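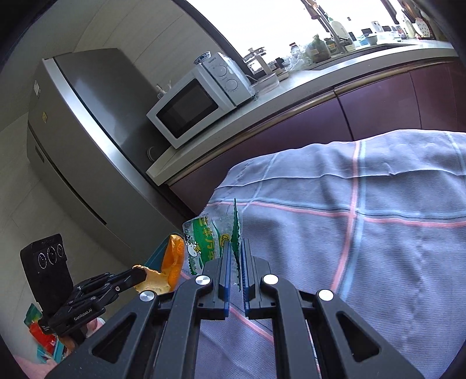 Sandwich night survives a second winter at Ruven

The residents of Ruven, the block of flats behind the old Kanaan dye works, have voted to keep their communal sandwich evening going until spring, on the condition that somebody other than Ok-hee Cho buys the bread.

Ms Cho, who lives on the second floor and has the largest kitchen table in the building, began the evenings last February with two loaves and a bag of salad. The idea was that neighbours would come down at six, make their own supper and leave by eight. The first part has gone well. The latest session drew 13 people to a kitchen with 10 chairs, and the last of them went home at a quarter to eleven, taking the good mustard.

The rules are pinned up by the door and are short. Bread is torn, never sliced, a policy brought in after an argument over who had last had the bread knife. Leaves go in one at a time, so that those at the far end of the table get some. The plaid tablecloth stays on, whatever anyone thinks of it.

It is the greenery that divides the house. One faction holds that a leaf with a toothed edge has no place in a sandwich and belongs in soup. Another will eat nothing else. A compromise involving cucumber was put forward in the autumn and has not been mentioned again.

"People said they wanted to meet their neighbours," said Ms Cho. "Now they've met them, and they'd like them to pass the cheese a bit faster."

Costs are split by means of a jar, which held 17 pounds and a foreign coin when it was last emptied. Clisen, the bakery on the corner, has offered its unsold loaves at the end of the day, though it warns that these are mostly rye and that it will not be taking complaints.

Residents of neighbouring Plusisgate have asked whether they might come too. They have been told yes, if they bring their own chairs. Supper is at six, and the street door sticks, so push.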